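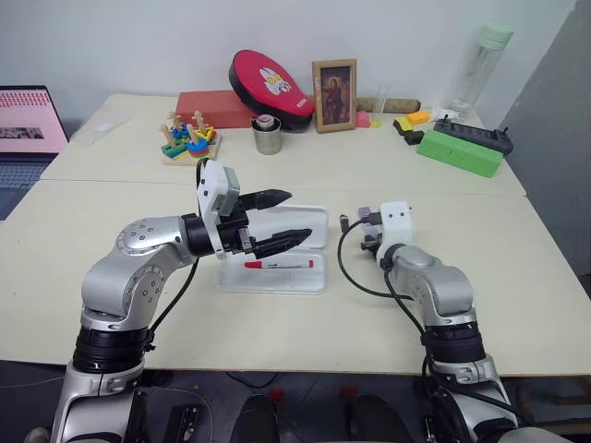
Household Chores Working Group: Minutes

Home | Agendas | Minutes | Papers | Contact

Meeting held October 4, 2023, Tramer building, upper meeting room

Present: Souad Ait Brahim (chair), Darius Vlad, Ifeoma Adebisi, Anas Alaoui
Apologies: Nawal Saber
Minutes: Anas Alaoui

1. Minutes of the previous meeting

Agreed, with one correction. Under item 4, "folding" should read "stacking". The group has not yet attempted any folding.

2. Matters arising

2.1 The Horance supply contract was signed in May. Spare gripper fingers are now on the standard parts list.
2.2 The request for a second work surface is still with Brelari. DV to chase.

3. Tidying task: lidded box and pen

3.1 DV reported on the two-arm work with the clear plastic box and the red-capped marker. The task as written is to open the lid, take the marker out, close the lid and move the box to the back of the table. The reverse task is scored separately.

3.2 Results to date were tabled. Of 1360 attempts, 1060 were scored as complete. An attempt counts as complete only if the lid is fully closed at the end. IA asked whether a lid resting on the box had been accepted in the early runs. DV said it had not, but that the scoring notes did not state this clearly. Wording to be added.

3.3 The largest group of failures is at the lid. One arm has to hold the box still while the other lifts, and the box slides if the two are not matched. The second group is detection of the transparent lid edge against a pale table. SAB asked for the two groups to be reported separately from now on.

3.4 IA questioned whether the task says much about household work. A person does it without looking. DV replied that this was the reason for choosing it: lidded containers come up in kitchens, bathrooms and offices, and a machine that cannot open one is of little use in any of them. The group did not reach a common view. IA asked for her reservation to be minuted.

3.5 The objects along the back of the table were discussed. AA proposed removing the stacking toy, the coloured blocks and the picture frame to give a plain background. DV opposed this. Homes have things on their surfaces, and results from a bare table would not carry over. Agreed that the back row stays, and that its layout be changed every 10 sessions.

4. Comparison with shop-floor work

4.1 SAB summarised her visit to Tazi, where a single arm loads trays. It runs a full shift with few stoppages, but the trays arrive in the same place each time and the parts are all alike. Staff still clear jams by hand.

4.2 The group's position for the annual paper was agreed as follows. Repeated handling of known parts can be given to a machine now. Clearing a table can be done in part, slowly, with a person present. General tidying of a room cannot be done yet, and no date should be offered for it.

4.3 IA asked that time per task be printed beside every success figure. Agreed.

5. Cable routing

AA noted that a loop of the wrist cable can lie on the table surface and may be caught by objects being moved. Two clip designs were circulated. The shorter clip was preferred. To be fitted to both arms before the next set of runs.

6. Any other business

6.1 NS had asked by email whether cloth items could be added before the end of the year. Deferred until she can attend.
6.2 Room booking: sessions are limited to 15 per booking period. DV to ask for an extension.

Actions

DV: amend scoring notes (3.2); separate the failure groups (3.3); contact Brelari (2.2); room booking (6.2)
AA: cable clips (5); layout schedule for the back row (3.5)
SAB: draft section for the annual paper (4.2, 4.3)
IA: comment on the draft in writing

Next meeting: date to be circulated by the chair.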